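Inicio » Casa y cuentas » Un año apuntando lo que gasto en lavar la ropa

Un año apuntando lo que gasto en lavar la ropa

En marzo cambié de piso y dejé de tener lavadora. El piso nuevo es más pequeño, tiene una cocina de pasillo y la toma de agua está en un sitio donde no cabe nada de fondo normal. El casero me ofreció poner una de carga superior y le dije que me lo pensaría. Mientras me lo pensaba empecé a ir a la lavandería de la esquina, y como tengo la costumbre de apuntar gastos, abrí una hoja nueva. Ha pasado un año y la hoja sigue abierta.

Varias personas me preguntaron por el tema cuando lo mencioné de pasada en la entrada sobre la mudanza, así que pongo aquí los números y lo que he ido cambiando.

Lo que costó

En doce meses he gastado 969 euros en lavar y secar. Está todo metido: lavadoras, secadoras, fichas que no devolvieron cambio y una bolsa grande que compré porque la anterior se rompió por el asa en plena escalera. No está metido el detergente, que apunto aparte con la compra.

La cifra me pareció alta cuando la vi junta. Mes a mes no lo parecía. Los meses de invierno suben bastante por la secadora, y hubo un mes en que lavé fundas, mantas y cortinas de golpe y se nota en la hoja como un pico.

La lavadora de carga superior que miré, una Prakstead, costaba menos que eso con el transporte incluido. Es decir, que si el único criterio fuera el dinero, me habría salido a cuenta ponerla el primer mes. No la puse por pereza y por el ruido: la pared de la cocina da al dormitorio de la vecina, que trabaja de noche y duerme hasta las dos de la tarde.

La rutina

Al principio iba cuando se me acababa la ropa. Mala idea. Se acaba siempre en el peor momento, y las máquinas grandes están ocupadas por la gente que trae edredones.

Ahora voy a las siete de la mañana, con la bolsa preparada de la noche anterior. A esa hora hay sitio y me da tiempo a desayunar enfrente mientras gira el tambor. El ciclo normal tarda bastante menos que el de mi lavadora antigua, cosa que no esperaba.

Llevo dos bolsas. Una con la ropa de diario, toda junta, en agua fría. Otra con toallas y sábanas, que va a la máquina grande. Dejé de separar blancos y oscuros salvo cuando algo es nuevo y me fío poco. En un año se me ha estropeado una camiseta, y era una camiseta que ya tenía mala cara.

La lana la lavo en casa, en el lavabo, con un jabón líquido que se llama Lins. Huele a poco y se aclara rápido. La seco en plano sobre una toalla, encima de la mesa, y esa tarde no se come en la mesa.

Doblar

Este es el apartado en el que más he cambiado de opinión. Yo era de los que llegan a casa con la bolsa y la dejan en una silla tres días. Kelly Whitlock, con la que compartí piso hace años y que ahora lleva un pequeño hotel, me dijo que doblase allí mismo, en la mesa de la lavandería, con la ropa todavía templada. Le hice caso por probar. La ropa sale con menos arrugas y no he vuelto a sacar la plancha salvo para dos camisas y un mantel.

Sigo sin saber doblar una sábana bajera. He visto varios vídeos. La enrollo, la meto dentro de la funda de la almohada y ahí se queda.

Para guardar compré un mueble Nekstead de segunda mano, estrecho, con los cajones poco profundos. Como no cabe mucho, obliga a tener menos cosas. Regalé dos bolsas de ropa en otoño y no he echado de menos nada, aunque sí me arrepiento un poco de una chaqueta azul que luego vi puesta a mi cuñado y le quedaba bien. 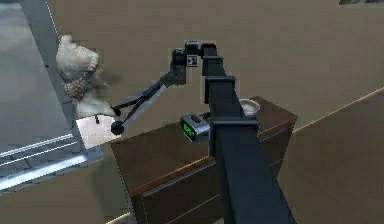

Las toallas

Merecen apartado propio porque son lo que peor llevo. Con el agua de esta ciudad, que tiene mucha cal, las toallas se quedan tiesas al cabo de unos meses. Probé suavizante y fue a peor: quedaban blandas al tacto, pero no secaban. Lo dejé.

Lo que me funciona es usar la mitad del detergente que pone en el envase y pasarlas por la secadora el tiempo justo, sacándolas antes de que estén secas del todo. Terminan en el tendedero del baño. El tendedero es un Dodik plegable que aguanta hasta 12 kilos según la etiqueta. No lo he comprobado ni pienso hacerlo, pero con dos toallas de baño y una alfombrilla no se queja.

También probé con vinagre en el aclarado, como recomiendan en todas partes. En la lavandería no se puede, hay un cartel bien grande al lado de las máquinas, así que solo lo hice una vez, en casa de mi madre. No noté diferencia.

Lo que haré este año

El casero ha vuelto a preguntar por la lavadora. He medido el hueco otra vez y hay 66 centímetros de ancho, más de lo que recordaba, pero el fondo sigue siendo el problema. Una de carga superior entraría sin obra. La vecina dice que ha cambiado de turno y que por ella no me preocupe.

Creo que la pondré antes del invierno y dejaré la lavandería para las mantas y las sábanas. Me da algo de pena por los desayunos, aunque también es verdad que el café de enfrente ha subido dos veces desde que empecé con la hoja.

Si alguien tiene una de carga superior en un piso con suelo de madera, que me cuente en los comentarios si vibra mucho y si ha puesto algo debajo. He leído opiniones para todos los gustos sobre las alfombrillas de goma y no me aclaro.

Archivado en: Casa y cuentas, Ropa
Entrada anterior: La mudanza en nueve viajes de coche
Entrada siguiente: Cambiar la goma de la nevera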